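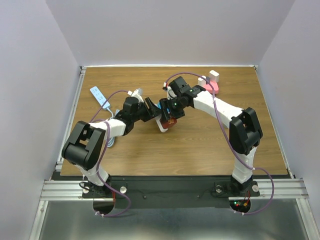
Section 9. Routine Care of the Two-Arm Cell

9.1 Scope

This section covers the inspection, cable check and restart of the Skastura two-arm tabletop cell. It applies to all cells assembled at the Hollton workshop and to cells moved to the Nurkgate site. Revised 26/01/2024. It replaces the version issued in December.

Work described in this section may be carried out by any operator who has completed the basic course. Replacement of a servo or a shoulder joint housing is covered in Section 11 and is reserved for service staff.

9.2 Before You Begin

CAUTION: The arms are held up by their motors. When power is removed, both arms will drop. Support each upper link by hand, or move both arms to the rest position first.

1. Stop the running program and wait until both arms are still.
2. Send both arms to the rest position from the control screen.
3. Switch off the main supply and wait 60 seconds.
4. Remove all objects from the tabletop, including hand controllers and their cords. A cord left under an upper link can be pinched when the arm comes down.

9.3 Mounting Plate and Rail

1. Check by hand that neither arm base rocks on the black mounting plate.
2. Check each round-head bolt along the front of the plate. Tighten any loose bolt with the supplied key. Do not use a powered driver.
3. Wipe the grooves of the aluminum rail with a dry cloth. Screws and small parts tend to collect there.
4. Look through the circular cutout under each base. The opening must be clear of loose hardware.

NOTE: Do not spray cleaner near the cutouts. Apply it to the cloth, away from the cell.

9.4 Cables

The purple cables must be free to follow the arms through their full travel. A cable that is too tight will pull at the wrist connector; one that is too loose can catch on the edge of the plate.

1. Starting at the wrist, follow each cable past the shoulder joint and down to the cutout. Look for cuts, flat spots and sharp bends.
2. Move the arm slowly by hand from one side to the other. The cable should lift and settle without snagging.
3. Check the ties below the plate. Replace any that have slipped — do not add a second tie over the first.
4. Confirm that no bare wire can be seen near either base.

A cable with damaged covering must be replaced before the cell is used again. Order the Kushnir cable set, part 900, which contains one cable for each arm. Tape is not an accepted repair.

9.5 Grippers

1. Open and close each gripper by hand. Both fingers should move evenly.
2. Remove dust and adhesive residue with a soft brush.
3. Check that the wrist servos are firmly joined and that no screw stands out from the housing.

9.6 Restart

CAUTION: The grippers share the space at the middle of the table and can strike each other. Keep hands outside the side walls during restart.

1. Switch on the main supply. Start-up may take up to 2 minutes.
2. Confirm that the indicator lights come on. If either arm shows none, switch off and reseat its connector.
3. Run the homing routine for the left arm, then for the right arm.
4. Run the meeting-point test at low speed. The grippers should approach each other and stop without contact.
5. Enter the result in the cell log and sign the entry.

If the grippers touch during the test, stop the cell and repeat the homing routine once. If contact occurs again, leave the cell switched off and contact service.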